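The Forever Countertop, and Other Promises

By Róisín Rafferty

The word you hear most in a stone showroom is "forever." I heard it three times before I had my coat off at Mac Suibhne, where a very pleasant salesman told me granite was the last countertop I would ever buy. Then he offered me a sealing plan that needs renewing.

I have nothing against granite. It handles a hot pan well and it hides crumbs. What I doubt is the math. My quote came to $2,916 for a small kitchen, and the tear-out of the old top was on a separate sheet. So was the sink cutout. The brochure said the stone would "pay for itself" when I sold the house, and I asked to see the numbers behind that. I am still waiting. 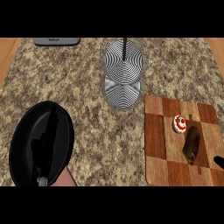 Does granite need to be sealed every year?

It depends on the slab, and a few drops of water left on the surface will tell you more than the calendar will. If the spot darkens within 10 minutes or so, reseal it. If the water just sits there, save your money.

Sealer is where the talk gets slippery. Kimex says its spray lasts a year. Bivex says 13 years, on a label with an asterisk, and the asterisk leads to a page about "normal household conditions" that seems to rule out lemons. I asked both companies how they tested and got two polite emails about customer satisfaction.

Flikholm, which sells laminate, is no better. Its November catalog calls a $40 sample kit "an investment in certainty" – it is a box of chips.

I ended up keeping my old counter for another winter. It has a burn next to the stove and a seam that catches flour, and I wipe it down with dish soap.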